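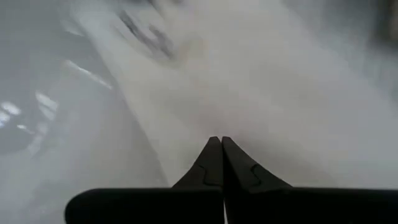
Merle Wihongi had asked the housing office three times whether the rent freeze covered storage units and parking, and was told each time to wait for the written policy. The written policy is now out, and it covers both.

Home | Newsroom | Tenants | Owners | Contact

Print this page | E-mail this page

Last updated: 8 Aug 2018

ODUKOYA HOUSING TRUST PUBLISHES RENT POLICY FOR GRILOV COURT AND TRARKARI HOUSE

The Odukoya Housing Trust today published the full rent policy for its buildings at Grilov Court and Trarkari House. The policy puts in writing the freeze announced to tenants in July and sets out how rents will be handled when the freeze ends.

Base rents at both buildings will stay at their current level for two years. The freeze applies to every tenant with a signed lease, including those on month-to-month terms. It also applies to storage units, parking spaces and the laundry room fee at Trarkari House, which is billed with the rent.

Water and heat are not part of the freeze. Tenants at Grilov Court pay for heat through a shared meter, and those bills will continue to follow the utility's rates. The trust will send each household a copy of the building's utility bill with the yearly statement. Until now, tenants had to ask for it at the office.

"People wanted to know what was in and what was out," said Ruth Mamani, director of the trust. "The July letter was one page and it left things open. We got a lot of calls about parking. The new document is longer, but it answers those calls."

When the freeze ends, any increase will be limited to 4 percent in a single year. Tenants will get written notice 90 days before a new rent takes effect. An increase cannot be applied to an apartment that has an open repair order involving heat, hot water, locks or windows. The order must be closed and signed by the tenant first.

The policy also changes how repair orders are filed. Requests can still be made by phone or at the front desk. Each request will now get a number, and the tenant will receive that number in writing. Repair work at both buildings is handled by Skadisent, under a contract renewed earlier this year.

Piyumi Gunawardena, property manager for Trarkari House, said the numbering had already been tried on the upper floors. "Before, if someone called twice, we could end up with two slips for the same faucet and no record of which one got done," she said. "It is easier to look things up now."

Tenants who disagree with a charge can ask for a review. The request should be made within 30 days of the bill and can be handwritten. Reviews will be heard by Uriel Garrido of the trust's finance office, with a written answer in about five weeks. Rent that is under review will not be marked late as long as the undisputed part is paid.

Tiburcio Espinoza, who has rented at Grilov Court since it opened, said he was glad to see the notice period spelled out. He said he would still like the trust to look at the heating charges on the north side of the building. Mamani said the trust will take up the shared meter separately and has no date for that work.

Printed copies of the policy are available at the front desk of each building. Large-print copies can be requested from the office. Tenants do not need to sign anything for the freeze to apply.

Owners of neighboring properties with questions about the shared driveway at Trarkari House should contact the office directly. The driveway agreement is not affected by the policy.

Home | Newsroom | Tenants | Owners | Contact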